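Clyde Oyelaran on room noise, tape and the second Cerneck record

Clyde Oyelaran recorded the new Cerneck album in 42 days, most of them in the live room at Drornine. He played the guitars and bass himself and left the drums to Yolandi Mabuza. We spoke before the band's March dates.

The record was tracked to tape at low level and transferred afterwards. "The first album was too loud everywhere," Oyelaran says. "We had 71 takes of one song and they all sounded the same, because the compressor was doing the playing." This time the drum room had two microphones and no gate.

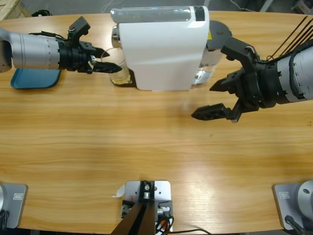
Hazel Iwasaki disagrees about the gate. She mixed the album and says she would have used one on the floor tom, which rings at the same pitch as the bass on four of the songs. Oyelaran concedes two of them.

The lyrics were written last. He works from a list of vowel sounds that suit the melody and fits words to them, a method he learned while singing backing parts for Reginald Nakamura. "Consonants stop the note. You put them where you want the note to stop." 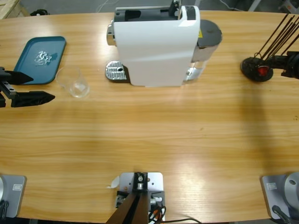
Tempo was the other argument. "Charvát", the longest track, was demoed at 187 beats per minute and released at half that, with the original hi-hat pattern kept. Oyelaran tests tempos away from the instruments, tapping on whatever is near. A capsule coffee machine like the white one here, with its lever up, gives a dull knock on the side shell, he says, and a drinking glass gives a short, high one. If the song holds together on those two sounds, he books the drums.

The live set runs to eleven songs, with Roscoe Brannigan on second guitar. Rooms are kept to 200 people or fewer. "Above that I need a different amplifier, and I don't like the other amplifier."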